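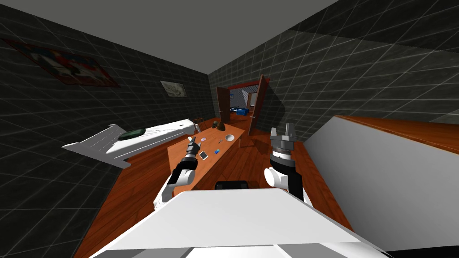
Re: Prayers for Bastos
Posted to: Pets > Prayer Requests > Cats, Senior

Albertina Valente wrote:
> Please add Bastos to Tuesday's list. He is 20
> and off his food again.

Added, right under Prelo the parrot, so let's hope Heaven keeps them apart. I asked St. Gertrude for appetite and St. Anthony for the pill he spat behind your stove – he may be faster than the vet.

Candle's lit. Kiss the old grouch for me.

Laurinda

2 comments

Lornis: Praying from Zistetdale. Try warm tuna water.

Albertina Valente: He ate my toast. Does that count?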